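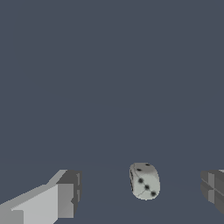 Home Workshop Tips Kitchen Garage Tools

28 August 2021 – by Alcides Apaza

When a small gripper drops things, most people first make it squeeze harder. I did the same with my Jedine arm, and it was a mistake. The part shot out sideways and hit my glasses. Please wear safety glasses, also for light parts.

My fault was in the closing speed. One finger arrived before the other and pushed the part away. Now I close in two steps: fast until the fingers are near, then slow until both touch. I also turned the force down to 3 on the dial, and the dropping stopped.

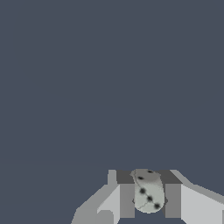 Testing in simulation before you test on the bench saves your parts and your fingers. Use a shape with rounded corners, because it slips more easily than a square block and shows the fault early. A die is good for this. With the dots facing you, as when it is held between the two fingers, you can notice if it leans to one side. Mine leans a little to the left, so I look at the grip again before I lift.

Before you clean the fingers, pull the plug. The stop button is not enough – my neighbor Kekeli Ofori got a pinched thumb this way. Wipe the pads with a damp cloth and let them dry.

78 shares 4 comments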